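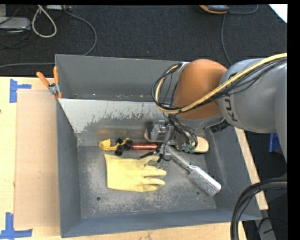
A gray metal bin on a wooden tabletop.

Renters in Elturside who have waited years to be asked about their landlords will get their chance in June, when the Mersha Housing Survey goes out to 4000 households.

The last one went to 2000 and drew 923 replies, six of them from the same man on Varkeck Street. His answers did not match.

Yabsira Woldemariam, who runs the survey, said the new form takes over 20 minutes less to fill in. It drops a page on garden sheds and adds questions on deposits, mold and how long a repair takes — "in days, please, and not in adjectives."

Replies are confidential. Gemechu Gidey, who speaks for the city's landlords, said his members welcome the survey and would like to see the questions first. They will get them when the tenants do.

Last updated 4:10 p.m.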